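Workshop notebook – bedding and garment folding, June
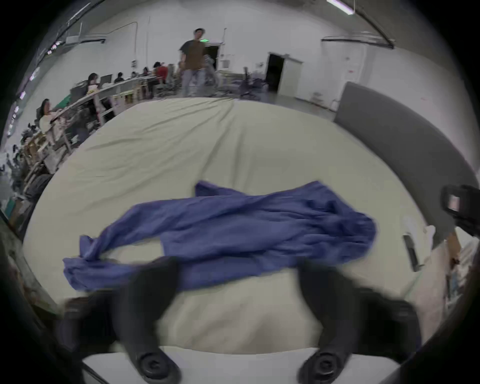

Notebook 5, p. 118

Morning, 9.40. Blue-violet garment, long sleeve-like end, put down on the mattress in a heap. Starting point for the folding notes is a garment nobody has smoothed out first. Lying diagonally it takes up more of the mattress than I'd allowed for, and one edge had curled back on itself in a fat rounded fold. I've been calling that a roll in the earlier pages. Judite calls it a lip. We should pick one before the instruction sheet goes to Vilela.

Fold order I've settled on for soft tops:

Find the sleeve end first and pull it out to full length.
Find the other sleeve. If it's tucked under the body, lift the body, don't drag the sleeve.
Hem towards you, collar away.
Flatten from the middle outwards with the side of the hand.
Sleeves in, then sides in, then hem up to the collar in two turns.

I tried it with the collar first, as Ea Vestergaard suggested, and lost time on every go. With a twisted garment the collar could be anywhere. A sleeve is long and narrow and you can feel it through the other layers. Ea may still be right for polos and anything with a stiff collar – leave that open.

The cover is a nuisance. The cream-white one wrinkles as soon as you lean on it, and the small ripples travel into whatever you're folding. Pulled it tight before starting and it was rippled again by the third garment. Options:

– fitted sheet a size down, corners pinned underneath
– the cotton drill offcut from the Dirkomell order, if it hasn't gone already
– fold on the cutting table and give up on the mattress

The third would be easiest but the sheet is meant for people folding washing on a bed at home, and hardly anyone has a cutting table. Staying with the mattress for now. Try the drill next.

Colour note. The blue-violet shows its creases well against the pale cover, and you can find the darker tucked part along the lower edge straight away. The cream tops in the second bag will be much harder. Do those after lunch with the blinds up.

11.15. Second bag is heavier than the first. Weighed a folded top from it on the kitchen scale, 227 g with the care label still on. Cotton I think, but the label has washed blank. Put it with the unknowns.

Stock list stands at 2,329 pieces counting socks as singles. Judite Brandão wants socks counted as pairs, which would mean redoing the list from the Grivirau boxes on. I said I'd do it when the shelves are finished and not before.

Shelf depth is a related problem. Two turns up from the hem gives a fold that sits well on the old shelves but hangs over the front of the new Zuvix ones. Three turns fits, but the stack gets tall and leans. Might go back to two turns and lay them sideways. Need to check with a full stack, not a pair of tops on an otherwise bare shelf like last time.

To do:
Ask Judite about roll or lip.
Find the drill.
Pins – the long ones, the short ones pull out.
Redraw step two, the arrow points the wrong way.
Move the wool things to the top shelf before anyone stacks on them.

2.30. Drill found, behind the ironing board. It needs a press and one end is frayed, but it's wide enough to tuck in on both sides. Will hem it tomorrow.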